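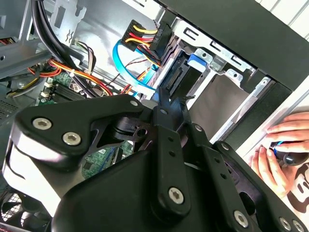
Kapitel 4
Hand in Hand am offenen Gehäuse: Regeln für die gemeinsame Montage

Als ich meine erste Risikobeurteilung für einen kollaborativen Arbeitsplatz schreiben sollte, habe ich das gemacht, was vermutlich alle machen: Ich habe mir das Datenblatt des Roboterarms geholt, die Kraftbegrenzung nachgeschlagen und gedacht, damit wäre die halbe Arbeit getan. Fenna Nijs, die damals bei Tirnel die Abnahmen machte, hat mir das Papier nach zehn Minuten zurückgegeben. Am Rand stand mit Bleistift: »Und wo sind die Hände?«

Diese Frage zieht sich durch das ganze Kapitel. In Kapitel 3 ging es um Zellen mit Zaun, Tür und Verriegelung, also um Anlagen, bei denen der Mensch draußen bleibt, solange sich drinnen etwas bewegt. Jetzt fällt der Zaun weg. Ein Greifer arbeitet in einem PC-Gehäuse an einem SATA-Stecker, und am selben Gehäuse liegt eine Hand an der Kante, während die andere einen Schraubendreher hält. Das ist ein ganz normaler Arbeitsgang in der Geräteaufarbeitung, und er wirft mehr Fragen auf als so manche Schweißzelle.

Ein paar davon gleich vorweg. Wo kann ein Finger zwischen Greifer und Laufwerkskäfig geraten? Was passiert, wenn sich ein Kabel im Gestänge verfängt und der Arm weiterfährt? Und wer von beiden hat eigentlich Vorrang, wenn Mensch und Maschine an dieselbe Schraube wollen? (Lachen Sie nicht, über die letzte Frage haben wir bei Skolent einen ganzen Nachmittag gestritten.)

Bewertet wird immer die Anwendung

Den wichtigsten Satz dieses Kapitels können Sie sich gern an die Wand hängen: Es gibt keinen kollaborativen Roboter, es gibt nur kollaborative Anwendungen. Ein Arm mit sauber eingestellter Kraftbegrenzung kann trotzdem gefährlich werden, sobald er ein spitzes Werkzeug führt oder in eine Ecke drückt, aus der man die Hand nicht mehr herausbekommt. Zur Anwendung gehören der Arm, der Greifer, das Werkstück, die Umgebung und der Mensch mit allem, was er in der Hand hält.

Offene Rechnergehäuse sind dafür ein prima Lehrstück. Gestanzte Bleche, Schlitze, Laschen, dazu Kabelbündel in allen Richtungen – eine harmlose Berührung auf freier Fläche wird am Blech schnell zur Klemmstelle. Die Normen unterscheiden deshalb zwischen einem kurzen Stoß, bei dem der Körperteil ausweichen kann, und dem Einklemmen, bei dem er das nicht kann. Wie man beides misst, sehen wir uns in Abschnitt 4.3 an.

Der Greifer gehört mit auf den Prüfstand

Teun Jacobs hat für Fuvura einmal 42 Beurteilungen aus verschiedenen Betrieben durchgesehen. Der Arm war überall ordentlich beschrieben. Beim Greifer stand oft nur eine Typbezeichnung, und zu vorstehenden Schraubenköpfen, Spalten zwischen den Gliedern oder der Schließkraft stand dann gar nichts. Dabei ist es gerade der Greifer, der den Händen am nächsten kommt! Schreiben Sie ihn also bitte genauso gründlich auf wie den Arm, mit allen Kanten und beweglichen Teilen.

Was Sie vor dem Weiterlesen brauchen

Legen Sie sich die Gefährdungsliste aus Kapitel 2 bereit und suchen Sie sich einen Arbeitsplatz, den Sie wirklich kennen. Notieren Sie für jeden Arbeitsschritt, wo sich die Hände befinden, was sie halten und was sich gleichzeitig bewegt. Denken Sie auch an die elektrische Seite: Das Gerät ist vom Netz getrennt, und die Ableitung statischer Ladung ist geregelt – für den Menschen und für den Greifer.

Falls Sie zu zweit arbeiten, tauschen Sie die Listen aus. Comfort Frimpong und ich machen das bis heute so, und sie findet jedes Mal etwas, das ich übersehen habe.

4.1 Den gemeinsamen Arbeitsraum festlegen

Fangen wir mit einem Blatt Papier und der Draufsicht des Tisches an. Zeichnen Sie zuerst die Reichweite des Arms samt Greifer ein und danach die Reichweite der Person, die daran arbeitet.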